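Histon Questions Claims Made for New Slot Cabinets

12/11/25 – Histon, which runs 38 slot halls, will hold off on buying the new Mengal cabinet until it sees better numbers from its maker, Darkex.

Darkex says players stay on the Mengal 25 percent longer than on older machines. We have read the sales sheet twice and still can't tell where that figure comes from. The trial took in 52 cabinets, all of them placed near the front doors, where any machine does well. A new game in a good spot gets played. That says little about the game.

The price is also hard to square. Each cabinet carries a yearly content fee of $2,000 on top of the purchase, and the contract lets Darkex raise it after the first May. We were told this is now normal in the trade. Our contract with Vostard, whose reels fill most of our floors, has no such clause.

Histon has asked for the full trial results, including the weeks left out of the sales sheet – so far we have a brochure and a second brochure.

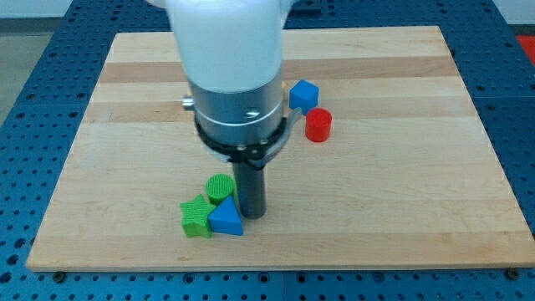 Robot arm over a wooden board on a blue perforated metal table.

We will look at the Mengal again when the results arrive. Orders already placed with Vostard are not affected.

Press contact: Histon Media Office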